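Release notes and data card for the Draritz tabletop set, version 2. Maintained by Neville Horrocks at the Ackroyd shared workshop.

## Summary

Draritz contains recordings of short tabletop tasks made with hand-held grippers. The set holds 969 episodes, of which 875 passed review and are included in the default split. The remainder are kept under `rejected/` with a reason code for each.

## Task family: power strip

The operator works at a white table with a grip in each hand. A power strip with light blue sockets is the only task object. Its starting angle varies between episodes. 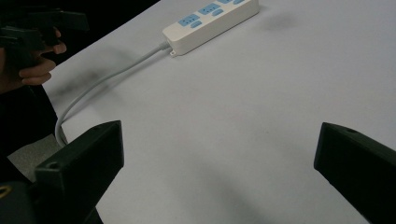
Episodes in this family are limited to 140 frames after trimming. Gripper width is logged with every frame and is stored in millimeters. Left and right streams are saved separately and share one clock.

## Hardware

- Finger and linkage parts were made in the workshop. Drawings are in `hardware/`.
- Pose tracking uses the Zernham library, pinned in `requirements.txt`.
- Export to the training format is handled by `tandiseo_export.py`.

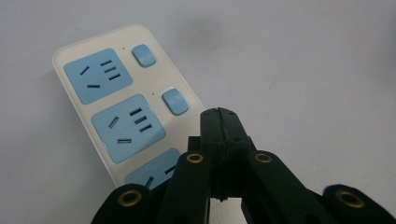 Calibration files must be loaded before any pose data is read. Users who replace the fingers should repeat the width calibration and save the result under a new name. Existing calibration files should not be overwritten.

## Known issues

1. Pale objects on the white table have weak edges in some episodes. Segmentation masks should be checked by hand.
2. The `socket_id` label is missing where a gripper covers the socket.
3. Timestamps in the rejected folder have not been corrected.

## Changes

May 3, 2019: Second version released. Trimming rules revised and reason codes added. Corrected timestamps are planned for June.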